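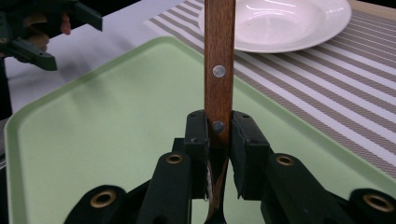

Issue 222, page 8

A Day Out at the Handle Works

Dolberg is one of those towns you reach by changing trains at a place you have also never heard of. I went for the open day at Tekleab, who make wooden handles for kitchen knives and send them off to other people who make the blades. The firm opens its doors once a year, in January, when the yard is at its muddiest and the visitors can be relied upon to have nothing better to do.

We were met at the gate and given paper badges, which gave up in the drizzle before we reached the door. There was tea. There was also a form promising that we would not lean on anything, and I signed it and was leaning on a radiator within the minute.

The tour starts in the timber store, a long shed that smells like the inside of a very good cupboard. The planks lie in stacks with thin strips between them so the air can get through, and there they stay until they are dry enough to be trusted. Our guide spoke of impatient wood with real bitterness. A handle cut too early will shrink, the rivets will stand proud of it, and a customer will write in. The letters are kept in a box file, and the fattest section is headed Dishwasher.

From the store you go through to the saws, where conversation stops, and then to the shaping room, where it starts again at a shout. Each handle is made in two halves, called scales, which sit either side of the tang. The tang is the part of the blade you never think about. Holes are drilled, rivets go in, and the whole thing is ground down until your thumb can pass from wood to metal without noticing. I was invited to try the sanding belt with a reject. I can report that it was more of a reject when I had finished.

The firm turns out 700 handles on a good day. I asked what happened on a bad day and was shown the canteen.

Lunch was soup, served by Grirnent, the bakery from across the road, who had also brought rolls of a firmness that made me think fondly of the sanding belt. Over the soup a man at my table explained the difference between two rivets and three. He favoured three. A woman opposite favoured two, and said three was showing off. They were married, I learned later, and had come on separate coaches.

The afternoon was given over to a talk on oil. It lasted longer than the soup did. The advice was to wipe a thin coat on, leave it overnight, rub off what's left, and do it again when the wood looks dull. There were slides.

The shop is by the exit and takes cash only. I bought a paring knife with a slight fault in the grain, marked down, and a tin of the oil, not marked down at all. The last bus to Stindel station goes from outside the bakery and does not wait for people comparing tins. I walked it in the end, along the river, with the knife at the bottom of my rucksack wrapped in what remained of my badge and a copy of the form.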